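Bench Tips From the Puzzle Table: Getting Cleaner Demonstrations Out of a Two-Arm Setup

We've been teaching a two-armed robot to tidy up and put together kids' puzzles since February, and I've fallen completely in love with the unglamorous side of it. The training code matters, sure, but so much of our improvement came from how we set the table! Þórey Frandsen asked me to write down what we do at the bench before I forget it all, so this is the long version of the note taped up next to the Urnen rig.

Quick background for anyone visiting from the workshop pages. Our project is called Fleva. A person steers both arms through a task, we record it, and a model learns from the recordings. We collected 2,000 demonstrations the old way, with the same layout every time, and then 1,000 more with the tips below. The smaller set won. Out of 122 test runs on layouts the model had never met, the policy trained on the 1,000 finished more of them, and it recovered from bad grasps far more gracefully. I made Grímur rerun the whole thing on a Thursday evening because I didn't believe it.

Move the background, keep the task

Leave the main item near the middle and shuffle everything along the back. Baskets, trays, bags, boxes, whatever you have. Swap two of them between recordings and turn one a little crooked. If the back row never changes, the model starts using it as a landmark, and then someone borrows the tray and your robot goes hunting for a puzzle in the wrong spot.

Keep some crinkly plastic in the mix. Clear bags throw odd highlights, and a model that has only seen matte things gets nervous around them.

Start with the grippers open and apart

Every recording begins with both grippers open, one on each side of the work. Ásdís Ingvarsson pushed for this and she was right. When operators started wherever they liked, the first second of each demonstration was a muddle of little corrections, and the model copied the muddle.
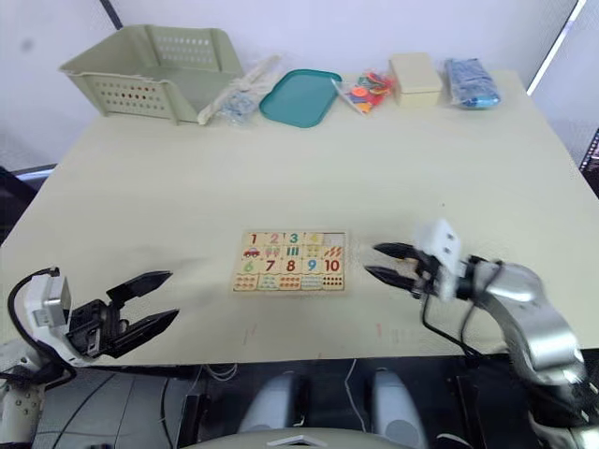
The other half of that tip is to stop and wait before you move. Count to two in your head. It feels silly when you have a long session ahead, but it gives you a clean place to trim.

Pick one arm to be the holder

For anything with loose pieces, decide which hand steadies and which hand picks, and stick to it for the whole recording. Switch on the next one if you want variety. We had a batch where people swapped halfway through, and the robot learned to let go with both hands at once - very funny the first time, less so by lunch.

Wipe the table, but don't polish it

A damp microfiber cloth and a dry one after. We tried a spray polish once and the pieces skated all over the place. A few old marks on the top do no harm at all. Ours has plenty.

Tie back the cables with slack

Use hook-and-loop straps, never zip ties, and leave a generous loop at the wrist. Run each arm to the far end of its reach before you strap anything. Skarphéðinn Briem lost an afternoon to a cable that was fine everywhere except over the far left corner.

Short sessions

We switch operators every 15 minutes. Tired people make jerky demonstrations and don't notice. Driss Mahrous plotted the smoothness of the motion against time in the chair, and the drop is so clear that I've printed the chart and stuck it on the door.

Save the flops

Keep your fumbled grasps if the operator fixed them in the same recording. Label them and put them in! Those recoveries did wonders for us. Throw out only the ones where the person gave up.

Next up is the same routine with lidded boxes at our Fillmont bench, and I'll add the notes to this page once Þórey and I agree on how to score a lid that's only half on.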